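July, Sunday night
by Larysa Didenko

Ink under every fingernail again, and I have to hand out name tags at work tomorrow looking like a mechanic. Worth it! I finally pulled the heron print, the one I've been carving since before the heat started, and I want to get it all down before I forget what I did.

I did the last of the clearing this morning with the little V gouge. The reeds were a pain. I'd drawn them way too thin on the lino (pencil lies to you, a gouge is never as fine as a 2H) and two of them snapped off right where they cross the leg. I sulked, had toast, came back and turned the gap into a patch of water. I kind of like it better. Mom looked at it on the phone and asked what the duck was doing, so maybe the neck needs work.

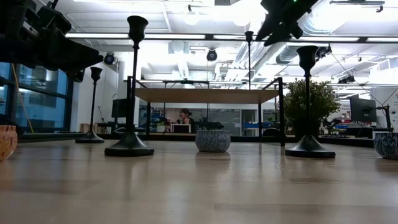 The first proof

Terrible. Salty all over, little white flecks through the whole body, because I was stingy with the ink. The tube was Hereo black, the oil-based one that cleans up with soap, and it's stiffer than what I'm used to. I'd rolled out a stripe that looked like plenty and it was nowhere close. It has to hiss when you roll it, that sticky velvet sound, and mine was barely whispering.

Second proof, too much. All the feather cuts filled in and he looked like he'd been dipped in tar. Third one was close. On the fourth I put the paper down crooked and said a word the downstairs neighbors probably heard.

I'm still doing it all by hand with the back of a wooden spoon, and my shoulder is letting me know. Every time I do this I go and look at the Kollár tabletop press again, and every time it still costs $484. I had $377 in the print jar as of this afternoon, which sounds so close until I remember the blankets are extra. The spoon will do for now. The spoon has a nice dent in it where my thumb goes.

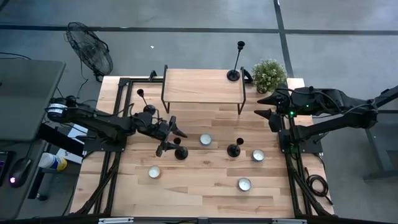

Candlesticks, tealights, and the plant with the tiny white flowers.

Paper, and the thing with the edges

So on the drive back from Lolden last week I stopped at Fidham for paper and spent far too long petting it all. I came home with two kinds, a soft thin Japanese-style sheet and a heavier cream one with a torn-looking edge. I was so sure the cream would win. Nope. With a spoon you can't get enough pressure through it, and the big flat black of the wing came out patchy no matter how long I rubbed. The thin stuff drank the ink up beautifully, and you can see it darken through the back as you go, so you know which spots you missed. I wish I'd tried that a year ago.

The edition is 16. I wanted 20 but I ran out of the thin paper, and also out of patience. Of those, 5 have a thumbprint in the margin (my thumb, my fault) and I haven't decided if I'll trim them down or keep them for family.
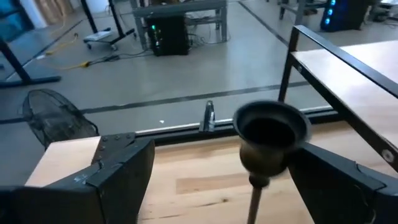 I also need to work out the registration before I try a second color. I want a dull orange for the beak and maybe a strip of it low in the water, just one small block, nothing fancy. The cardboard corner I taped together slid around on me all afternoon. Next time I'm going to glue two strips of mat board to a piece of hardboard and tape the block down inside it, and punch the paper for pins if I can find the pins. They were in the blue tin. The blue tin is now full of buttons, so who knows.

They're all hanging on the string across the bathroom at the moment, pegged by one corner, and I have to duck to brush my teeth. Oil ink takes days in this humidity — maybe all week. No signing till they're dry. I smudged a whole title last time and I'm not doing that again.

Need to buy: soap, newsprint, more thin paper, a new blade for the V gouge.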